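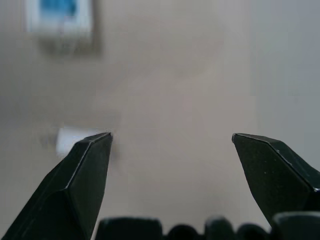

The workroom at Wosenholm, with its plain beige wall.

February 1, 2024

Wosenholm starts the month with a tidy-up of its cords and power strips

If you have ever opened a drawer at home and found a nest of extension cords looking back at you, you will feel a good deal of sympathy for the people at the Wosenholm workroom on Drevislow Street, who have set aside the first part of February to go through every power strip, charger and cord in the building and decide, once and for all, what stays and where it lives.

The workroom has been lending out tables and tools to its neighbors for years now, and in that time the cords have piled up the way they do everywhere (one gets left behind after a sewing night, another comes in with a donated lamp, and so on). Panagiotis Tsoukalas is running the tidy-up and has been looking forward to it more than most people would.

"I love a clear table," he told us cheerfully. "You put one thing down on it, you look it over properly, and then you know what you have. I could do it all day, and my wife will tell you that some weekends I do."

Each strip gets laid out on a table and looked over for cracks in the housing, loose sockets and a switch that sticks. After that comes a wipe with a dry cloth, a paper label with the length of the cord, and a place on the new shelves in the hallway, which were put up last week by Michailidis, the hardware store around the corner.

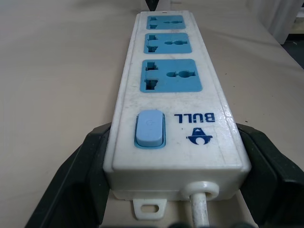
A white BULL power strip with light blue sockets and a matching switch. The smudges and scuffs show on the top.

Plenty of what has come out of the cupboards is perfectly good and only wants cleaning, according to Tsoukalas, and he is especially fond of any strip with a switch big enough to find with your thumb when you are down on your knees under a bench. Anything with a damaged cord goes into a bin by the door, and Rakero, the recycling firm that already picks up the workroom's old batteries, will take the bin away at the end of the month. Please don't help yourself from it, however tempting a bargain it may seem!

Neighbors are warmly invited to bring in their own. Nektarios Panagiotou will be at the table in the evenings to look over cords and strips from home, and there is no charge for it, although the coffee jar does appreciate a coin or two. He asks that you unplug everything and unwind it before you come, and that you bring no more than 20 items at once so that the line keeps moving along nicely. 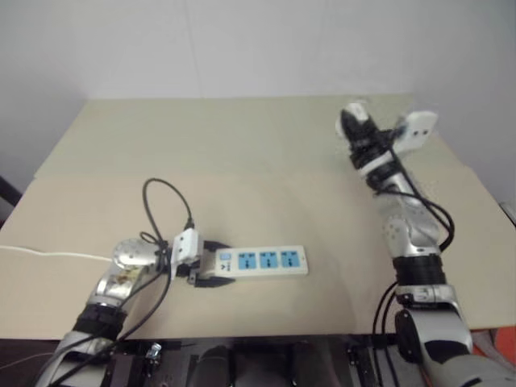

Once the sorting is finished, the labeled strips will be free to borrow for up to 24 hours, which ought to be a help for birthday parties, bake sales and the like. There will be a sign-out sheet on the hallway shelves, with a pencil on a string, and Tsoukalas has some 50 blank labels still waiting to be filled in.

The evening sessions run for 90 minutes, starting at six, and the side door will be open. For anything too heavy to carry, leave a note at the front desk and Panagiotou will call you back.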